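Skusard Furniture Reuse Project
Progress report to the Flanagan Fund, second period

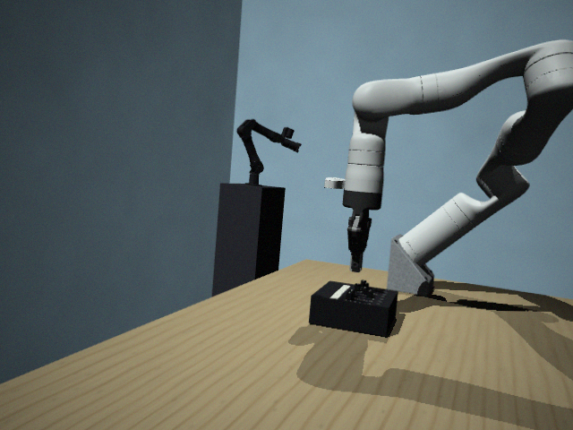
The project collects unwanted household furniture in Skusard and the villages to the north, repairs what can be repaired and passes it on to households referred by local agencies. This report covers the six months to the end of March and the first weeks of the closure. Beds and chests of drawers remain the items most often asked for, followed by tables. A wooden tabletop is usually the part of a donated table that needs the least from us, as most of the work is in the legs and joints, and we now accept tabletops on their own where the base is past saving. This was a change we proposed in the last report and it has gone through without difficulty.

Collections and deliveries

We passed on 2,413 items in the period. The target agreed with the Fund was slightly lower, and we would have gone further past it had the van been on the road for the whole of February. It was off for a gearbox repair and we hired a replacement for part of that time. The hire cost has been met from the vehicle line, which is now close to fully spent.

Deliveries stopped in the last week of March, apart from beds and cookers for people being moved out of temporary accommodation. These are left at the door and the household is telephoned beforehand. Collections from the public have stopped completely. We have enough beds in store to carry on in this way until the end of May, but mattresses will run short before then and we may need to buy new ones.

Repair workshop

The workshop ran four sessions a week until it closed. Of the trainees who started in October, 58 finished the basic course. The completion rate was 77 per cent, which is better than the first period. Those who left early mostly did so in the first fortnight, and transport was the reason given more than any other. The bus from the estate was retimed in November and now arrives after the morning session has begun. We moved the start back by half an hour in January and attendance improved.

The upholstery course was run by Handside under the agreement signed last year. Feedback was good. The one complaint was that the room is too cold for close work before midday. Two extra heaters have been fitted, though the landlord has still to deal with the gap under the loading door.

Referrals

Most referrals now come through the Etico online form. The paper form is still accepted and two agencies continue to use it. The main problem with the online form is that it does not ask about stairs or lift access, so we have to ring back before booking a delivery. We have asked for a question to be added and expect this to be done in the summer.

Spending

Spending is under budget overall. Salaries are as planned. Tools and materials are underspent because the second order of timber and fixings was put on hold in March. Rent is unchanged. Income from the shop was in line with the forecast up to the closure and has been nil since. A full statement is attached as Annex A.

We ask the Fund to agree to two changes. The first is to move the underspend on materials to the vehicle line. The second is to allow up to the same amount to be used for new mattresses if donated stock runs out.

Next period

We do not know when the workshop can reopen. The benches are too close together for people to work at a safe distance, and smaller groups will be needed for some time. A plan for this is being drawn up and will be sent separately in May. The spring intake has been told that their places are being held.

Report submitted 26/04/2020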